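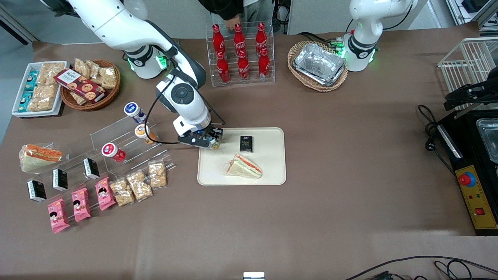 スタノウ女子フットボールクラブ

スタノウ女子フットボールクラブ(地元での通称は「スタノウ」、または単に「川っぺり」)は、川沿いの町スタノウに本拠を置くアマチュアの女子サッカークラブです。地域リーグの二部に所属していて、ホームグラウンドはヴァレンティーニ広場。チームカラーは赤みの強い茶色で、公式には「煉瓦色」ということになっています。私は三年ほどこのクラブの近くに住んでいて、ホームゲームはほとんど全部見たので、この項目はかなり観客席寄りの書き方になります。そこはご容赦を。記録として残っているものはなるべく記録どおりに、残っていないものは聞いた話だと分かるように書いたつもりです。

名称

正式名称には「女子」が入っていますが、創設時の名前はただの「スタノウ・フットボールクラブ」でした。町にはもともと男子のクラブがあって、そちらは「スタノウ体育会蹴球部」という古めかしい名前だったので、かぶらなかったんですね。ところが体育会のほうが改称して同じ名前になりたがり、話し合いの末に女子のほうが一語足すことになった、という経緯です。古参のファンはいまだにこれを根に持っていて、応援歌では「女子」を絶対に歌いません。語呂の問題だという人もいます(たしかに歌ってみると余る)。

「川っぺり」という通称は、練習場が堤防のすぐ下にあった時代のもので、もとは対戦相手がからかって呼んだ言葉だったようです。いまではマフラーにも刺繍されています。

歴史

創設まで

クラブの前身は、織物工場の昼休みにボールを蹴っていた人たちの集まりです。工場の中庭は石畳で、そこで試合をするとひざがひどいことになるというので、日曜の朝だけ堤防下の牧草地を借りるようになりました。地主への支払いは草刈りの手伝いだったと伝わっています。このころの写真が一枚だけ町の図書館に残っていて、全員が違うシャツを着ています。ゴールキーパーが誰なのかは写真からは分かりません。

やがて隣町のビノーリーにも似たような集まりがあると分かり、自転車で行き来して試合をするようになります。最初の対戦の結果は、スタノウ側の記録では引き分け、ビノーリー側の記録ではビノーリーの勝ちです。両方の記録を見せてもらいましたが、どちらも同じくらい自信たっぷりの筆跡でした。

エリーザ・モンティの時代

クラブとしての体裁を整えたのはエリーザ・モンティ(Elisa Monti)です。工場の経理にいた人で、本人はプレーヤーとしてはそれほどでもなかったと自分で語っています。ポジションは左のサイドバック。足は遅かったけれど声がとにかく大きくて、対岸まで指示が聞こえたそうです。

モンティがまずやったのは、会費の金額を決めることと、試合の日程を前の月のうちに貼り出すことでした。地味ですが、それまでは日曜の朝に来た人数で試合をするかどうか決めていたわけで、これは大きな変化だったと思います。彼女のノートは現在もクラブハウスの棚にあって、頼めば見せてもらえます。ボールの空気入れの貸し借り、雨で流れた試合の埋め合わせ、誰が洗濯当番を飛ばしたか。読み始めると止まらないんですよ、これが!私は一度、試合の前半をまるまる見逃しました。

地域リーグへの加盟は、最初の申請では断られています。理由はグラウンドの幅が足りないことでした。牧草地の片側が堤防の斜面になっていて、タッチラインの外側に余白がほとんどなかったのです。翌年、モンティたちは斜面を削る許可を町に求め、これも断られ、結局グラウンドのほうを引っ越すことになります。これがヴァレンティーニ広場への移転につながりました。

ヴァレンティーニ広場への移転

ヴァレンティーニ広場は、もともと家畜市のための空き地です。市が立たなくなってからは長いこと放っておかれ、冬は移動遊園地の置き場になっていました。クラブはここを町から借り、石を拾うところから始めています。移転後の最初の公式戦は2月に行われ、地面が凍っていたため開始が午後に延期されました。相手はやはりビノーリー。スタノウは前半のうちに先制しましたが、後半に追いつかれて引き分けに終わりました。こちらは両クラブの記録が一致しています。

この試合の観客は1290人と発表されていて、いまだにクラブの最多記録です。町の人口を考えるとちょっと信じがたい数字なんですが、当日は移動遊園地がまだ片付いておらず、そちらの客も門を通ったからだという説があります。私はこの説が好きです。観覧車から試合が見えたという話も聞きました。

プロデックス期

移転の数年後、梱包資材の会社プロデックス(Plodex)が胸スポンサーにつきました。クラブの歴史でいちばんお金があった時期で、ユニフォームの生地がよくなり、遠征に貸切バスを使うようになり、ベンチに屋根がつきました。屋根は現在も残っています。正面にうっすらPの字が読めますが、ほかの文字は日に焼けて消えてしまいました。

成績も上向きました。一部リーグに昇格し、最高で三位に入っています。このころのチームは守備が堅いことで知られていて、点もあまり取りませんでした。見ていて楽しかったかというと、当時を知る人の意見はきれいに割れます。「大人の試合だった」という人と、「編み物がよく進んだ」という人がいて、後者のほうが多い気がします。

プロデックスが契約を更新しなかったあと、クラブは二年で二部に戻りました。降格が決まった試合では終了後に観客がなかなか帰らず、選手が出てきて一緒にベンチの掃除をしたそうです。このときの主将は試合直後に引退を口にし、翌週の練習には普通に来ていたとのことでした。

中断と再開

リーグが長く中断した時期、クラブも活動を止めていました。会報によれば、全体練習が再開されたのは2020年7月23日です。最初はボールを共有しない形での走り込みだけで、これが評判最悪でした。会報の同じ号に、選手の一人が「堤防にはもう飽きた」とだけ書いたコラムが載っています。本当に一行だけ。見出しのほうが長いです。

その後は二部の中位に落ち着いていて、昇格争いにも残留争いにもほとんど縁がないまま今に至ります。

グラウンド

ヴァレンティーニ広場は長方形というよりやや台形に近い土地で、ピッチはその中にぎりぎりで収めてあります。北側のゴール裏は住宅の裏庭と接していて、高めのネットが張られています。それでもボールは越えます。越えたボールは翌朝、門の内側に戻してあるのが普通で、たまに空気が足してあります。

観客席と呼べるものは南側の階段状のコンクリートだけで、三段しかありません。一段目は冷たく、三段目は風が強い。おすすめは二段目の西寄りです(書いてしまってから少し後悔しています)。東側は立ち見で、手すりにもたれて見るのが習わしになっています。手すりの塗装は毎年シーズン前に塗り直すのですが、開幕に乾きが間に合わない年があって、そういう年の写真では観客全員が妙に姿勢よく立っています。

芝は場所によってかなり状態が違います。家畜市の時代に水飲み場だったあたり、南西の角ですね、そこだけやたらに青々としていて、ボールが止まります。ホームの選手はそれを知っているので、コーナーキックのときはボールを置く位置に神経を使います。アウェーの選手も二回目からは知っています。

照明は鉄柱が四本。冬の夕方の試合では後半の途中で点灯します。点いてからしばらくは紫っぽい光で、だんだん白くなるのですが、この時間帯に得点が入ることが多いと地元では信じられています。集計した人はいないと思います。 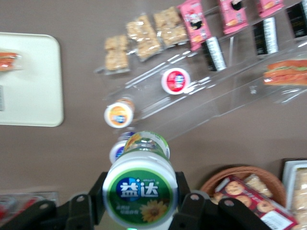 ボトルガム「益达」

クラブハウス

クラブハウスは家畜市の検量所だった平屋で、床の真ん中に秤のくぼみがあります。上に板を渡してあるので歩いても平気ですが、踏むと大きな音がします。監督が試合前に話しているあいだは誰もそこを踏まない、という暗黙の決まりがあります。新加入の選手はだいたい一度踏みます。

更衣室は二部屋で、アウェー側のほうが広いです。これは設計の都合で、ホーム側にはボイラーが入っているため。そのぶん冬はホーム側が暖かく、夏は地獄になります。

売店は試合日だけ、クラブハウスの窓を開けて営業します。紅茶、スープ、それに干しぶどう入りの丸パン。スープは豆で、季節によって濃さが変わります。秋の終わりごろがいちばん濃い。個人的には丸パンをスープにつけるのが正解だと思っていますが、これをやると隣の人にじっと見られることがあります。

試合と戦い方

伝統的にスタノウは4-4-2を基本にしてきました。プロデックス期に一度だけ五人で守る形を試していますが、三試合でやめています。近年は中盤の片側を高く上げて、実質的に三人の前線になる時間が増えました。右から攻めることが多いのは、前述の南西の角を避けるためという説明が一番もっともらしいのですが、前半と後半でエンドは入れ替わるわけで、これだと半分しか説明になりません。監督に直接聞いたら「右の子が速いから」と言われました。なるほど。

セットプレーでは、ショートコーナーを好みます。背の高い選手があまりいない時期が続いたためで、蹴るふりをして走り抜ける役が一人いて、この役はクラブ内で「郵便屋」と呼ばれています。来て、すぐ行ってしまうからだそうです。郵便屋は毎シーズン交代で、たいてい若い選手が任されます。ごくまれに本当にボールが出てくることがあり、そのときは郵便屋本人がいちばん驚いています。

ロングスローは使いません。モンティが嫌いだったからだと聞きましたが、ノートにはそれらしい記述は見当たりませんでした。私が読んだのは途中の巻までなので、最後のほうに書いてあるのかもしれません。

ゴールキーパーの育成には定評があります。これも理由はよく分かっていないのですが、堤防の斜面を使った練習が代々続いていて、斜面の上からボールを転がしてもらい、下で止めるというものです。不規則に跳ねるので、低いボールへの反応がよくなるんだとか。見学に行ったとき、一度やってみないかと誘われてやりました。一本も止められませんでした。最後の一本は胸に当たって、拍手をもらいました。

ビノーリーとの対戦

ビノーリーとの試合は「橋の試合」と呼ばれています。二つの町をつなぐ橋の渡り方に作法があって、アウェーの応援団は必ず歩いて渡ることになっています。バスで来た人も手前で降ります。雨でも降ります。橋の真ん中には両方の町の紋章がついた石があり、勝った側の誰かが帰りにそこへマフラーを巻いていくのですが、翌朝には外されているのが常です。

公式戦での対戦はこれまでに62試合。勝敗の内訳は、最初に触れたとおり両者の数え方が違うのでここには書きません。議論のあるのは牧草地時代の試合だけでなく、霧で途中打ち切りになった一戦の扱いも食い違っています。スタノウは打ち切り時点のスコアを正式結果とし、ビノーリーは無効としています。どちらがリードしていたかは、まあ、ご想像のとおりです。

仲が悪いのかというと、そんなことはありません。選手の行き来は昔から多く、姉がスタノウ、妹がビノーリーという家もあります。試合後はホーム側のクラブハウスで両チームが一緒に軽食をとる習慣があり、ビノーリーのほうは売店のケーキがおいしい。これは認めるしかない。りんごのやつです。あれを食べるためにアウェーに通っている人を私は何人も知っています(自分も入っています)。

永久欠番と背番号

背番号12は選手に割り当てられず、観客のものとされています。こういう習慣のあるクラブは世界中にありますが、スタノウの場合は少しだけ事情が違って、もとは単に12番のシャツをなくしたのが始まりでした。遠征先に忘れてきて、取りに行くのも面倒だし新調するお金もない。それで12番抜きで数シーズンやっているうちに、観客の番号ということに落ち着いたのです。モンティのノートには「12番、まだ見つからず」という書き込みが数か所あります。

左サイドバックは、背番号にかかわらず練習の最初に声出しをする役です。これもモンティの名残で、静かな性格の選手が左に入ると、かなりかわいそうなことになります。でも一シーズンやるとみんな声が大きくなるんですよね。ポジションを変わってもそのまま大きいです。

下部組織

少女向けの下部チームは年代別に二つあり、下の年代は水曜、上の年代はトップチームと同じ日に練習しています。コーチはほとんどが元選手です。下の年代の試合では得点板を出さないことになっていますが、子どもたちは全員スコアを正確に覚えていますし、保護者も覚えています。

上の年代の子は、トップチームのホームゲームでボール拾いを担当します。北側のネット裏は人気の持ち場で、ボールが越えたときに裏庭の持ち主に声をかけに行けるからです。運がいいと犬に会えます。犬は代替わりして、いまの犬は前の犬ほどボールを返してくれないらしい。

下部組織からトップチームに上がった選手は多く、近年の登録選手の半分以上を占めています。他クラブへ移って上のリーグでプレーした選手もいて、そういう選手が帰省すると、だいたい東側の手すりのところに立っています。声をかけると普通に立ち話をしてくれます。

運営

会員制で、年会費を払うと総会での発言権と、売店の紅茶が一杯無料になる券の束がもらえます。券は色が毎年違い、前の年の分も黙って出せば受け取ってもらえることが多いです。総会はシーズン終了後にクラブハウスで開かれます。私が出た回ではユニフォームの煉瓦色が年々ピンクに寄っているという指摘があり、色見本を窓辺に並べて日が傾くまで議論しました。結論は「次回の発注まで保留」。その次の発注分は、さらに少しピンクでした。

プロデックス以後、胸のスポンサーは決まった一社ではなく、シーズンごとに町の商店が入っています。自転車屋、パン屋、眼鏡屋と来て、眼鏡屋の年は審判の判定に抗議するたびに胸の文字が目に入って、どうにも居心地が悪かったと選手が話していました。

会報は年に数回、紙で出ています。試合結果、下部組織の報告、落とし物の一覧。落とし物は手袋の片方がほとんどです。バックナンバーは図書館とクラブハウスの両方にありますが、揃い具合が違うので、調べものをするなら両方に行ったほうがいいです。図書館のほうが明るくて、クラブハウスのほうが暖かい。

応援歌

応援歌は一曲だけで、織物工場で歌われていた作業歌に詞をつけたものです。もとの歌は機械のリズムに合わせてあるため、同じ節が延々と繰り返されます。やめどきは特に決まっておらず、誰かが息切れするか、点が入ると終わります。二番の歌詞は川の増水についてで、サッカーとは何の関係もありません。三番はあると言う人とないと言う人がいます。私はいちど、バスの中で三番だというものを聞きましたが、途中から一番に戻っていました。

試合開始前ではなく、ハーフタイムが終わって選手が出てくるときに歌います。売店の列に並んでいる人も並んだまま歌うので、スープの注文がこの間だけ全部止まります。

関連項目

ヴァレンティーニ広場
ビノーリーの女子サッカー
橋の試合
スタノウ体育会蹴球部

脚注

牧草地時代の記述は、図書館所蔵の写真と両クラブの記録、およびクラブハウスのノートによる。ノートには巻の番号がなく、表紙の色で呼び分けられている。緑の表紙は二冊ある。

霧で打ち切りになった試合の日付は、会報とノートで一週間ずれている。会報の日付を採るなら、その週末スタノウは別の試合も戦ったことになる。ビノーリー側の資料はまだ確認できていません。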